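Workspace notes: the Nultbridge office fit-out

Dec 31, 2021

The second phase of the Nultbridge fit-out is far enough along that most desks are back in use. The remaining items are the long shelf wall, the acoustic treatment and the last of the floor protection. Details for the groups moving across from the Ginditz building follow.

Ceiling and services

The suspended ceiling was taken out in October and will not be replaced. Beams and pipework stay exposed and have been painted white to match the walls. Any new cable run at ceiling level has to follow the existing pipe routes and be fixed to the beams, never to the pipes. Send a marked-up floor plan with the request. Runs longer than 40 feet need a separate sign-off from building services.

Lighting in this part of the office is still by fluorescent tube. A change to LED was priced and put off until the next budget year. If a tube flickers or fails, report the bay number and leave the fitting alone.

Acoustics

Taking out the ceiling tiles made the room noticeably louder. Gray square absorber panels are being added to the walls, starting at the corners, where low-frequency build-up was worst in the October measurements. The first group was supplied by Manalastas. Please don't pin notices to them; the fabric does not recover and the adhesive behind it is not rated for extra load.

The brick section behind the desks will be left bare. It scatters sound reasonably well as it is, and drilling into it is not permitted.

Shelving

The wall shelf is for light storage only: binders, small boxes, reference books. The limit is 200 pounds for the whole length, evenly distributed. Monitors, power supplies and bottled water belong in the floor cabinets. Keep the underside clear, with nothing hung from hooks or clamps.

Shelf space is not assigned by desk. Each group gets a section, and the labels will go up once the wall paint has cured.

Desks and chairs

The standard desk has a gray top and white legs. Chairs are the black mesh type with a high back and headrest. Armrests should be lowered before the chair is pushed in, as several desk edges have already been chipped. Cables that hang down past the desktop should be gathered into the tray underneath — trays are in stock, part number 327, and take a few minutes to fit.

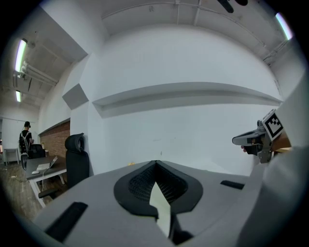
The Nultbridge work area, with the wall shelf, brick section and exposed ceiling.

Floor

The wood floor has not had its final clean. Expect debris along the walls and near the desks, and lift chairs over it instead of rolling them, as grit under the casters will mark the finish. Kanemano will sand and reseal the worst areas, one bay at a time. Desks in the affected bay have to be cleared the evening before and can be used again after two nights.

Requests

Use the facilities form and select category 105 for anything to do with the fit-out. Give the bay number and one line on the problem. Requests for extra panels are being held until the next set of sound measurements has been taken with the desks fully occupied.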